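닐우드(Nilwood) 독서모임 6월 모임 회의록

기록은 이번에도 제가 했어요. 받아 적다가 수다에 끼어드느라 놓친 부분이 좀 있으니까 빠진 건 댓글로 달아 주세요!

시작은 토요일 오후, 늘 그렇듯 예정보다 30분 늦게. 참석은 여섯 명이고 아코시 바르타(Ákos Barta) 님이 진행을 맡았습니다.

1. 지난달 책 뒷이야기
《무티소의 겨울》은 결국 끝까지 의견이 갈렸어요. 저는 2부의 편지 장면이 너무 좋아서 두 번 읽었는데, 아코시 님은 거기서 책을 덮을 뻔했다고 하네요(너무해요). 번역 얘기도 길었습니다. 사투리를 표준어로 다 펴 버린 게 아쉽다는 쪽이 많았고, 저도 그쪽에 한 표. 다만 각주가 적어서 술술 읽힌다는 말에는 다들 고개를 끄덕였어요.

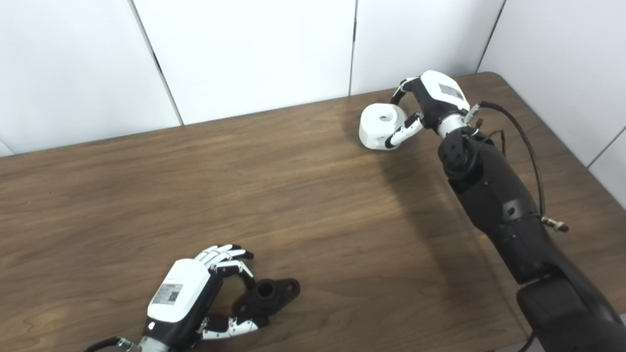 결말은 스포일러라서 여기에는 안 적을게요. 아직 못 읽은 분이 두 분 계시거든요. 별점은 매기지 않기로 한 약속대로 넘어갔습니다.

2. 회비
남은 돈은 2,870원입니다. 네, 오타 아니에요. 지난달에 간식을 좀 신나게 샀죠... 다음 달부터 간식은 각자 먹을 만큼만 가져오고, 회비는 책 배송비로만 쓰자는 데 모두 찬성했습니다. 회비를 올리자는 말도 나왔는데 가을에 다시 얘기하기로 했어요.

3. 다음 책 정하기
후보는 두 권이었어요. 제가 민 건 단편집 《포라본》, 아코시 님이 민 건 장편 《브리네로프 역에서》. 장편이 더 끌린다는 분이 많아서 제 후보는 또 떨어졌습니다. 세 번째 탈락이라 좀 서운하지만, 첫 장을 돌아가며 소리 내어 읽어 보니 문장이 꽤 좋더라고요! 분량이 있으니까 다음 모임까지는 55쪽, 그러니까 역장이 처음 나오는 장까지만 읽어 오면 됩니다.
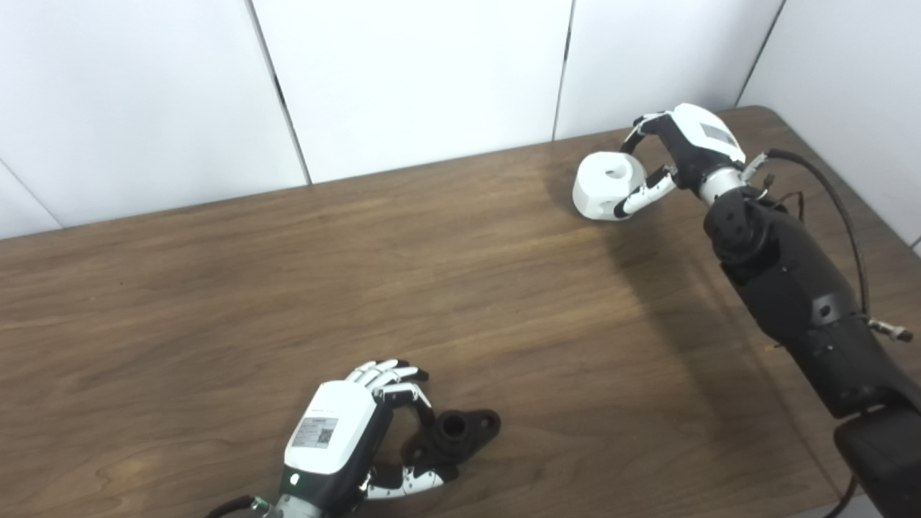 도서관에는 한 권뿐이라 먼저 빌리는 분이 단톡방에 알려 주시고요, 살 분들은 화요일 전까지 저한테 말해 주세요. 한꺼번에 주문할게요.

4. 기타
- 낭독 시간을 따로 두자는 제안: 다음 모임에서 한 번 해 보고 결정.
- 시작 시간을 늦추자는 제안: 어차피 늦게 시작하니까 그대로 두기로. (웃음)
- 빌려 간 책 반납: 《무티소의 겨울》 제 책 가져가신 분, 급한 건 아닌데 밑줄 그은 페이지는 못 본 척해 주세요.

다음 진행은 제가, 기록은 아코시 님이 맡습니다. 질문거리는 한 사람에 하나씩 적어 오기로 했어요.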